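Come Teach a Humanoid to Tidy Up: Demonstrators Wanted at Grovarwood

Hi! I run the demonstration crew at Grovarwood, and I'm looking for a few more people to join us for the Pumgate project, starting in April. You'd be steering a two-armed humanoid we call Mak through ordinary household chores, over and over, so that our learning system (Erkar) has plenty of good examples to copy. We want 1000 clean episodes by the end of the run, and we've got a long way to go!

Shoes are my favorite chore so far. You bring a hand in low, get a fingertip near the heel of a slipper, and suddenly you're thinking very hard about something you've done without thinking your whole life.
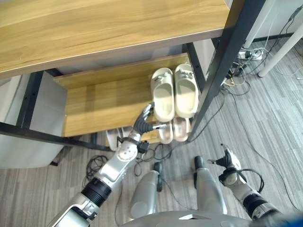
What you'd be doing

You'll wear a headset and gloves and work in sessions of 55 minutes, with a proper break after each one. Between sessions you tag your own episodes: good, shaky or toss. Please be picky (I'd much rather get nine good ones from you than a big pile of maybes). Some days it's shelves, other days we're working around the furniture, which is slower going than people expect. The hands have short fingers and a much bigger thumb, so you can't just grab the way you normally would, and each finger wants its own bit of attention.

Pay is $22 an hour, training included. You need to be 18 or older, okay with standing, and patient on a slow afternoon. No robotics background needed, and gamers, knitters and former line cooks are all very welcome!
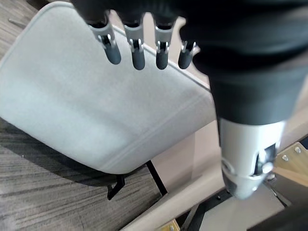 Do I have to be right-handed?
Lefties are fine. You'll be using both arms, and we set up the gloves to fit you on your first morning.

How to apply

Send a short note to Yao-tsung Hsieh at the Grovarwood front desk, with "Mak crew" in the subject line. Tell us which hours you can do and one fiddly thing you're good at with your hands. Skip the resume if you don't have one handy. Tryouts start at 9 a.m. and you'll be paid for the time, whether or not you join us.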